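Tomudcombe keeps its evening bus until the spring

Nov 29, 2020

The evening bus between Tomudcombe and Varholm will continue to run through the winter. The town council decided this after it received a letter with 183 signatures from residents who use the line to come home from work.

The bus is number 11 and it leaves Varholm station in the evening, after the last train from the coast has arrived. In May the operator, Whitlock, informed the council that it wanted to end the service before Christmas. The company explained that very few people were traveling at this hour, and that the price of one evening had become higher than the price of a full morning of normal service.

Many residents did not agree with this picture. Wumpini Boateng, a nurse who works at the clinic in Varholm, wrote the first version of the letter and left copies of it in the bakery and in the post office. She has taken the evening bus for six years.

"In spring everybody stayed at home, and so of course the bus was empty," she said. "But the people who work late have come back to it. If you look at it only in April and May, you will get a wrong idea."

The council has now agreed to pay a part of the cost until the end of March. The amount for each week is 296 pounds, and it comes from the money that was reserved for the summer fair, which did not take place this year. Whitlock pays the rest and also provides the driver.

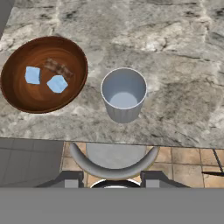 Will the evening bus run at the same time as before?

It will leave Varholm 2 minutes later than it does today, so that passengers from the coast train have a better chance to reach the stop. The route through Garkden stays as it is, with the small detour by the school, and all the stops after it are also the same.

The price of a ticket does not change either. Weekly tickets that were bought for the daytime line are valid in the evening too. This was already the rule, but several drivers did not know it, and some passengers had to pay a second time. Whitlock has promised to inform all its drivers in writing. Those who paid twice can send their tickets to the office in Varholm and receive the money back.

Cyril Horrocks, who represents Garkden in the council, had asked for a longer agreement. In his opinion four months are too short for people to plan their lives with it. He gave the example of a young man in his street who refused a job in a hotel kitchen, as he could not be sure of a way home after the new year.

"I am happy with the result, but I will be happier when we talk about a whole year," Mr. Horrocks said after the meeting, which was held by video. "A bus is useful only if you can trust that it comes."

Other members were more careful. They reminded him that the budget for next year is not ready, and that the road to the lower bridge must be repaired as well. The proposal for a full year received four votes and did not pass. The shorter one was accepted without votes against it.

During the winter the drivers will note how many passengers get on at each stop. The council wants to see these numbers in February, before it speaks with Whitlock again. The company did not want to say what number would be enough for it – it answered only that it will look at the whole line, with the mornings included.

Ms. Boateng said that she is going to continue with the letter until then. She would like to collect more names in Garkden, where the copies arrived late and where only the people from two streets had time to sign.

Passengers must still wear a face covering on board, and every second row of seats remains closed. The new timetable will be placed at the stops in the coming days. A printed copy can also be taken from the library in Tomudcombe, at the table by the entrance, during the hours for collecting books.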